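Brimo: Coded News Reports on Ceasefires and Their Breakdown
README and data card, version 2
Last updated Mar 4, 2021

Hello, and thank you for downloading Brimo. We know that most people open a README to find out which file to click on, and if that's you, skip down to "What is in the folder" and come back when something puzzles you. Everyone else is welcome to settle in. We've tried to write down everything we would have wanted to know if somebody had handed us these files cold, including a few things we got wrong the first time through.

What the collection is

Brimo is a set of 1021 newspaper and wire reports about ceasefires: how they were announced, how they were said to be holding, and how they were said to have fallen apart. Each report has been read in full and coded for who is blamed, how sure the writer sounds, and where the writer says the information came from. The last part is what we care about most. A great deal of the daily writing on truces leans on "security sources," "officials in the area" and "residents," and we wanted to be able to see how those sources shift as a truce gets older and shakier.

The reports themselves are not included, for copyright reasons. What you get is the coding, a pointer to each report (outlet, page or section, headline) and short notes from the coders. If your library has decent newspaper access you should be able to find nearly all of them again, though it does take some patience, and we apologize in advance for the outlets that change their headlines after lunch.

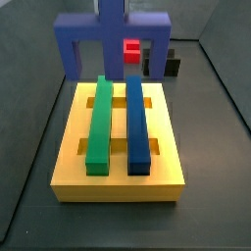 The word "ceasefire" is used broadly in these files. We took in formal agreements, informal understandings, humanitarian pauses, and the sort of lull that both sides deny having agreed to while carefully keeping it. If a report treated the quiet as something that could be broken, we treated it that way too. We had long arguments over reports that only mention a truce in the final paragraph, and in the end we kept them and gave them a flag (see "passing" below), so you can drop them if they bother you.

Where the reports came from

All of the reports were drawn from the Villalobos clippings archive, which was gathered by hand over a good many years and is stronger on some regions than others. The archive has its own subject headings, and we started with the ones for truces, armistices, violations and monitoring missions. After that we went through the heading for border incidents, where a surprising number of truce stories had been filed – somebody long ago clearly felt that a shell landing on a farm road belonged with customs disputes.

We left out letters to the editor, cartoons, and reprints where the text matched an earlier report word for word. Where a reprint had been cut or had a new opening paragraph, we kept both, since the cuts are often the interesting part. An attribution that was in the wire version and has gone missing from the newspaper version tells you something about how these stories harden on the way to the reader.

What is in the folder

reports.csv has one row for each report.
sources.csv has one row for each source quoted or mentioned, linked back to its report.
codebook.txt gives the full coding rules, with worked cases.
changes.txt says what is different from version 1.

Both tables are plain comma-separated text in UTF-8. They open fine in a spreadsheet, but please import the date column as text, or your spreadsheet may helpfully turn it into something else. Older reports sometimes carry only a month, and we left those as they were instead of guessing at a day.

The columns people ask about

stage: where the truce stands according to the report. There are six values: rumored, announced, holding, strained, broken, restored. We coded what the report says, even when later events made it look foolish.

blame: the party the report holds responsible for a violation, in the report's own voice. If only a quoted source assigns blame, the column is left empty and the blame goes into sources.csv instead.

intent: whether a violation is presented as planned, as the work of a stray unit or splinter group, as an accident, or as unclear.

certainty: how firmly the writer states the main claim, from flat statement through to open doubt.

passing: marked "yes" if the truce is a side matter in the report.

Please read the codebook entry for intent before you use that column for anything serious. Writers slide from "planned" to "apparently planned" and back inside a single paragraph, and we had to settle on a rule. Ours takes the first clear statement after the headline. We considered using the strongest statement anywhere in the text, tried it on a batch, and found that it made nearly everyone sound much more certain than they do when you sit down and read them.

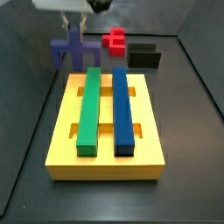 One early user wrote back that the rule was unfair to analysts. Analysis pieces, the message went on, tend to open with the official version and spend the rest of the column picking it apart, so coding the first clear statement would pin on the writer exactly the view the writer was arguing against. We thought that was a very good point and spent much of February on it.

The result is a second column, intent_final, which is filled in for analysis and opinion pieces only and records where the writer ends up. It agrees with the first column more often than we feared, but the cases where the two part ways are well worth reading. If you're working only with straight news, you can ignore it completely. If you're mixing news and analysis, please say in your write-up which column you used, and your readers will thank you.

How the coding was done

The coding team had 12 people, all of them paid for their time. Every report was read by two coders working separately in Idutero, the form-based tool we use for this kind of job, and neither could see the other's answers until both had finished. Where they disagreed, they talked it through, and where they still disagreed, a third coder made the call. The original answers are kept alongside the agreed ones, in the columns ending in _a and _b, so you can work out agreement in whatever way your field likes best.

Coders could skip any report they didn't wish to read. A fair amount of this material describes people being killed, some of it in more detail than a newspaper would print today, and we didn't want anyone pushing through it for the sake of a tidy schedule. Skipped reports went back in the pile and were picked up by someone else.

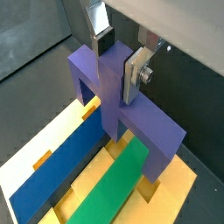 Conflict Reporting Group, Department of Politics and Media, Bralanbridge

Known problems

The archive is tilted toward English-language papers, and toward papers that could afford a correspondent on the spot. Truces in places with no resident press corps show up late, and often only once they have failed. Please don't use Brimo to estimate how long ceasefires last or how often they break down. It can tell you how they were written about, and there are proper event datasets for the rest.

Party names have been a headache. Groups split, merge and rename themselves, and the papers don't always keep up. We used the name printed in the report and added a party_group column that ties the variants together. Some of those ties are judgment calls, and a specialist on a given conflict may well disagree with us. Write and tell us if you do, because we fixed several after version 1 on exactly that kind of advice.

The certainty column is the weakest of the lot. Coders found the two ends of the scale easy and the middle of it miserable. If you can get by with firm, doubtful and everything else, we'd suggest doing so.

A small number of headlines have scanning errors, mostly in the older clippings, where a fold in the paper ran through the type. We corrected the ones we could check and left the rest marked "[unclear]".

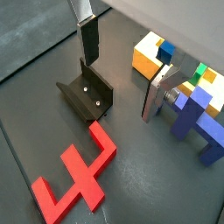
Black bracket on the gray tabletop, gripper finger just above it.

Using and citing the data

You may use, copy and share the tables for research, teaching and journalism, as long as you say where they came from. "Brimo, version 2, Conflict Reporting Group, Bralanbridge" will do nicely. If you recode a column or add one of your own, please give your version a different name so that the two don't get tangled up.

We'd ask you not to pull out single rows as evidence that a particular outlet was biased or a particular writer was wrong. Go back to the report and read it first. The codes squeeze a whole article into a handful of words, and some of these were written in an hour, over a bad phone line, with the facts still moving.

Corrections are welcome at any time. Send the report number, the column, and the wording you think we misread, and we'll look at it and log the answer in changes.txt either way. Questions about getting into the clippings themselves should go to the Villalobos reading room, which keeps its own rules on access and copying.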